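Went to the open day at Posimmont this afternoon. They rent a unit behind the tile warehouse and they've built a kitchen in it. I said I'd post notes, so this is the thread. I am not the target audience and I had a cold.

Background for anyone new here: I spent years fixing commercial dishwashers. I've seen a lot of machines do one thing beautifully in front of visitors. I go to these days with my arms folded.

The robot is called Orar. Two arms. Rekha Pant ran the demo and she was good, no music, no countdown. She told us the task up front: go to the fridge, take the water bottle out of the door, put it on the counter. Then she stopped talking and let us watch.

First question from the back, before anything moved: "Is somebody driving it?" Answer: not for this one, but somebody does drive it when they collect practice runs, and they have 2434 of those for the fridge alone. I wrote that number down. That's a lot of going to the fridge.

I asked how many different fridges. One. This one.

They had the robot's own view up on a monitor, and I'll give them credit for that. Most places show you the flattering angle from across the room. 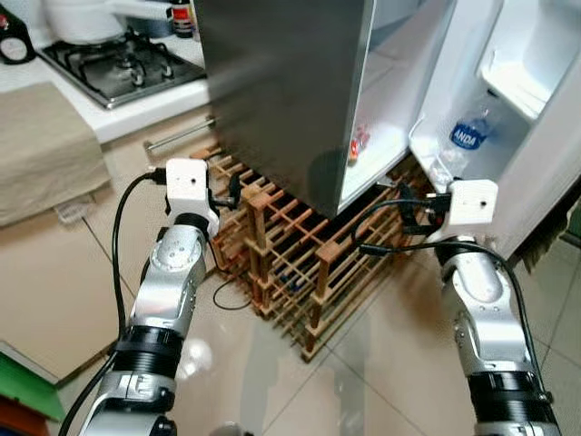

Orar at the fridge, door open, water bottle in the lower door bin. Posimmont open day, November 2024.

Look at how little room there is. Stove on one side, door swung out on the other, wine rack underneath. It's a tighter spot than I expected them to pick, and Tavion Van Dusen (he does the arms) said they picked it on purpose. OK. Point to them.

What I don't love is cables hanging off the outside of the arms that close to a rack full of little square openings. I said so. Tavion said they've snagged before and rerouting is on the list. I have worked with lists.

Results, since people will ask. We got 4 tries. Two bottles made it to the counter. One try ended with Rekha pressing stop. On the other it held still for so long that a kid asked if it was thinking, and his dad said "buffering."

A good try took 56 seconds by my phone. My mother is 81 with a bad hip and she'd have the bottle, the glass and an opinion about the glass by then.

Someone's going to reply that speed isn't the point. Fine, I half agree. If you can't get to the fridge at all, a minute is nothing. But then "two out of four" is the number that matters, and it wasn't on the handout.

The handout said "ready for homes." I asked Rekha about that line and she made a face. She said she didn't write it and she'd say "ready to be tried in a few homes, with one of us standing there." That's a sentence I can respect. Put it on the handout.

Also asked: what happens with a glass bottle? A carton? An egg? Carton, sometimes. Glass, they won't do it with visitors in the room. Eggs got a laugh and no answer.

Price question was dodged. Twice.

There were almost 15 of us and I think I was the only one who wanted to know who cleans it. For a thing that's going to work next to a stove, that's a real question. Grease gets into everything. Ask me about dishwashers.

Rekha says they're doing another one in May with a different kitchen. I'll go. If it opens a fridge it has never met, I'll say so right here and you can all quote this thread back at me.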